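4. Guided cycle tours: group size and rider satisfaction

4.1 Setting and sample

The study followed one operator, Jurano, which runs half-day guided rides for private parties and company outings. Riders were asked to complete a short form at the end of the route, and 232 forms were returned in usable condition. A further 18 were left out, as the section on group size was blank. Tours were led by two guides, Lilian Mushi and Godfrey Mfaume, who used the same route and the same list of stops.

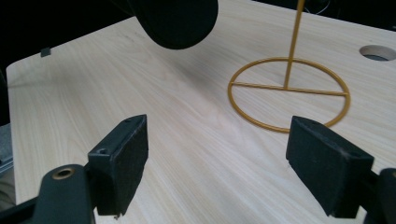
Company groups made up the larger share of the sample. They tended to book the longer route, which passes the old Gomberg mill and returns along the canal. Private parties more often chose the shorter loop and asked for extra time at the market. Both routes are mostly flat.

4.2 Stops and pace

Riders in large groups rated the stops lower than those in small groups, while their ratings of the guide were much the same. Comments suggest that the difference lies in hearing. At the mill the path is narrow, and people at the back of the line often missed the first part of the talk. Mfaume began to wait until all riders had dismounted, and complaints on this point fell during November. 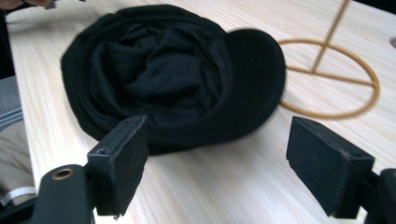
4.3 Clothing and comfort

Comfort was scored on a five-point scale. Saddle height and cold hands were the most common complaints. Several riders also wrote that they had nowhere to put small items while a helmet was on, and they asked for a bag on the handlebar.
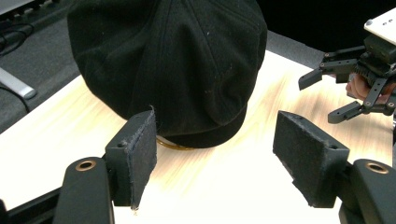
Figure 3. Black cloth cap on a pale wooden tabletop.

Scores for comfort did not differ between the two routes. They were lower among riders who had not been on a bicycle in the past year, as Kobori and Wanyama also found for walking tours.

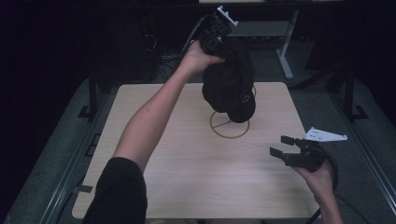
Headwear was treated as a separate item in the form, as helmets were supplied by the operator and other clothing was not. Riders who came in their own caps usually had to take them off before the fitting. A soft cap with a brim and a small buckle for adjustment, like the black one held above the table, was coded as "casual" whatever its fabric. Helmets and hoods had their own codes. Casual headwear had no clear link with the comfort score, and the item was dropped from the later analysis.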